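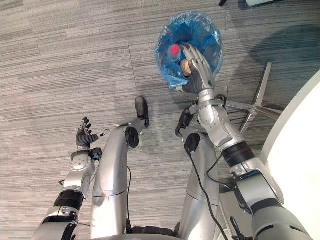

Tiempo de lectura: 6 minutos

Preguntas frecuentes sobre cocinar con inducción

Cada vez nos escribe más gente que acaba de cambiar de placa, o que está a punto de hacerlo, y las dudas se repiten. Las hemos reunido en una sola página con respuestas de las que nos habría gustado leer cuando empezamos. ¡Cocinar con inducción es una gozada en cuanto le coges el punto!

¿Tengo que tirar todas mis ollas?

Casi seguro que no. Coge un imán de la nevera y pásalo por la base de cada una. Si se queda bien pegado, esa olla funciona. El hierro fundido, el acero esmaltado y buena parte del acero inoxidable pasan la prueba sin problema. Si el imán resbala o apenas se nota, la placa no la detectará o calentará muy poco. El cobre, el barro, el vidrio y el aluminio sin base magnética se quedan fuera.

Una alegría para muchos lectores: las sartenes de hierro de las abuelas, esas negras que pesan como un demonio, van de maravilla. Pásales un trapo por debajo antes de apoyarlas para que no arrastren ningún granito.

¿Y los discos adaptadores?

Existen y sacan de un apuro, sobre todo con la cafetera italiana de aluminio de toda la vida. Pero el disco se calienta primero y luego pasa el calor al cacharro, de modo que pierdes la rapidez y la precisión, que son lo mejor del sistema. Úsalos a potencia media, nunca a tope, y quédate cerca. Para el café, una cafetera con base de acero es una compra que se agradece todas las mañanas.

¿De verdad es tan rápida?

¡Sí! La primera vez que hiervas agua para la pasta te va a pillar con la cebolla sin picar. Cambia incluso el orden de la cocina: conviene tenerlo todo cortado y a mano antes de encender. A quien viene de una vitrocerámica clásica le cuesta un par de semanas dejar de poner la olla «con tiempo».

Mi placa tiene nueve niveles. ¿Cuál uso para cada cosa?

Cada fabricante reparte la potencia a su manera, pero esto suele servir de punto de partida:

Nivel 9: hervir agua. Luego se baja.
Niveles 7 y 8: sellar carne, saltear verduras, plancha.
Niveles 5 y 6: tortillas, rebozados, sofritos con prisa.
Niveles 3 y 4: sofritos con calma, guisos tapados, arroz una vez ha arrancado.
Niveles 1 y 2: salsas delicadas, chocolate, mantener caliente.

El error más común es precalentar la sartén al máximo. Con gas teníamos esa costumbre y no pasaba gran cosa, pero con inducción una sartén vacía sube de temperatura en segundos y el antiadherente lo paga. Empieza en 5 o 6, espera un momento y sube después si hace falta.

¿Se puede hacer una paella en condiciones?

Se puede, con matices. La paellera tiene que ser de base plana y magnética, y del tamaño de la zona o muy poco mayor. Si sobresale mucho, el centro hervirá con furia y los bordes se quedarán quietos. Con zonas flexibles que se unen la cosa mejora bastante. Hay quien gira la paellera un cuarto de vuelta cada poco durante los primeros minutos – es un truco sencillo y el grano sale más parejo.

Para el socarrat, sube un punto al final y fíate del oído: cuando el chisporroteo se vuelve seco, apaga.

¿Cómo hago un pilpil o una bechamel sin que se corte?

Aquí es donde la inducción enamora. En los niveles bajos el calor es muy estable y responde en cuanto tocas el mando, así que puedes bajar en el instante exacto en que la salsa empieza a agitarse. Para el pilpil, confita el bacalao en nivel 2, retíralo, deja templar el aceite y liga con un colador fuera del fuego. Para la bechamel, rehoga la harina en nivel 4 y añade la leche templada poco a poco, sin soltar las varillas.

Muchas placas regulan los niveles bajos encendiendo y apagando a intervalos. Si notas que tu salsa hierve a golpes, prueba con un cazo de fondo grueso, que reparte mejor esos tirones.

¿Por qué zumba la olla?

Es una vibración de los materiales de la base, y se oye más con potencias altas y cacharros de varias capas o ligeros. Suele calmarse al bajar un nivel o al llenar más la olla. Si el ruido sale de debajo del cristal y parece un ventilador, es justo eso: el sistema se refrigera y puede seguir un rato después de apagar. Si aparece un ruido nuevo, metálico o muy distinto al habitual, llama al servicio técnico.

¿El cristal se calienta o no?

Se calienta, aunque de rebote: el calor se genera en la base de la olla y esta se lo pasa al cristal. Después de un guiso largo quema, y bastante. Respeta el indicador de calor residual y no dejes cucharas, tapas ni papel de aluminio encima.

¿Cómo se limpia?

Es la parte más fácil. Espera a que se enfríe, paño húmedo, una gota de lavavajillas y a secar con microfibra. Para los cercos de agua dura va muy bien un chorrito de vinagre blanco. Los restos pegados salen con rasqueta de vitrocerámica, sujeta casi plana. Deja fuera los estropajos metálicos y los polvos abrasivos.

La excepción es el azúcar. Si se derrama caramelo o mermelada, apaga, aparta la olla y retíralo con la rasqueta mientras sigue blando, con mucho cuidado y la mano protegida. Una vez duro puede llevarse un trocito de cristal consigo.

¿Puedo poner papel de cocina debajo de la sartén?

Es un truco que circula mucho y no lo recomendamos. La base de una sartén muy caliente puede tostar el papel o prenderlo. Si te preocupan los rayones, hay protectores de silicona pensados para ello. Comprueba hasta qué temperatura aguantan y que el fabricante de tu placa los admite.

¿Necesito cambiar la instalación eléctrica?

Depende de la potencia contratada, del cableado y de la placa. Muchos modelos permiten limitar el consumo total desde el menú, muy práctico en pisos antiguos. Antes de comprar, pide a un electricista autorizado que revise la línea de cocina y el cuadro. Y si la placa sustituye a una de gas, el cierre de la toma es asunto de un instalador de gas.

¿Sirve para hacer conservas?

Sí, y con mucha comodidad, porque el baño se mantiene constante sin estar pendiente. Pon una rejilla o un paño doblado en el fondo para que los tarros no toquen la base, cúbrelos bien de agua y usa siempre una receta contrastada con sus tiempos. Para verduras y otros alimentos poco ácidos hace falta olla a presión apta para conservas; el baño de agua no basta.

¿A qué temperatura templo la leche para el arroz con leche?

A nosotros nos gusta llevarla a 80 grados con la canela y la piel de limón, apagar y dejar que infusione tapada antes de echar el arroz. El aroma gana muchísimo. Después, nivel 3 y cuchara de madera, removiendo a menudo. Si tu placa tiene sonda, este es el postre perfecto para estrenarla. Y si no, vale un termómetro de cocina corriente.

Llevo marcapasos. ¿Puedo usarla?

Consúltalo con tu cardiólogo o con el fabricante del dispositivo, que te dirán si hay que guardar alguna distancia.

Tengo otra duda que no está aquí

¡Mándanosla! Vamos ampliando la página con lo que nos llega, y la pregunta de la leche salió precisamente de un mensaje. Si nos indicas el modelo de placa y el material de la olla, afinaremos mejor la respuesta.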